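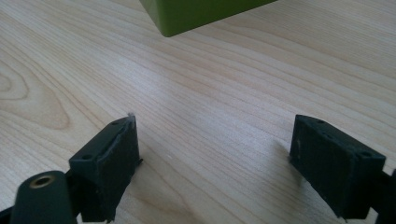
Permeable paving: read the fine print

Three suppliers have pitched us permeable pavers this spring, and all of them led with the same promise: rain goes in, nothing runs off, and you can skip the catch basins. I'd like to believe it. I've also stood in the Dallton park-and-ride lot during a downpour, and that lot was sold on the same line.

The number to look at is the infiltration rate, and the first thing to ask is how old the pavement was when somebody measured it. Ritar quotes 127 inches an hour for its open-joint block. Fine. That was a new panel with clean stone in the joints, under a hose. Leaves, tire dust and winter sand weren't invited. When I asked for readings from a site at least 6 years old, I got a brochure.

Fama did better. They sent data from 2 lots, one vacuum-swept twice a year and one left alone. The swept lot still drained well after 7 years. The other had puddles along the whole drive lane, and the sales sheet doesn't mention it.

Inês Godinho, who reviews drainage plans for the county, puts most of the blame on what's underneath. "People buy the paver and forget the soil," she told me. On tight clay the water fills the stone base and sits there unless there's an underdrain. Once you add the underdrain, a pipe and an outlet, a good part of the advertised savings is gone.

Fikre is now offering a "self-cleaning" joint filler. I asked what cleans it and was told rainfall - the same rainfall that carries the grit in.

None of this means you should walk away from permeable paving. On sandy ground, with light traffic and a sweeping contract in writing, I'd consider it. Get the soil test before you get the quote, and ask who pays if the joints need to be dug out and refilled. We'll run the replies from all three suppliers in the April issue, if they send any.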